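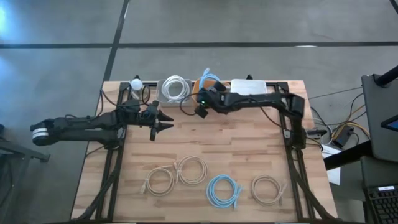 Trukmont Regional Airfield is hiring a night incident clerk. When a plane comes in with a bird in its engine or one tire short, you write it up before the pilot's version improves.

Four shifts a week, 10 p.m. to 6 a.m., starting in February. You need clear handwriting, two years around aircraft and a calm phone voice -- reporters do call. The archive holds almost 700 reports, filed by a system that retired with its inventor.

Pay is modest. The coffee is worse. Send a resume and one page of plain writing to Azucena Galindo, Safety Office.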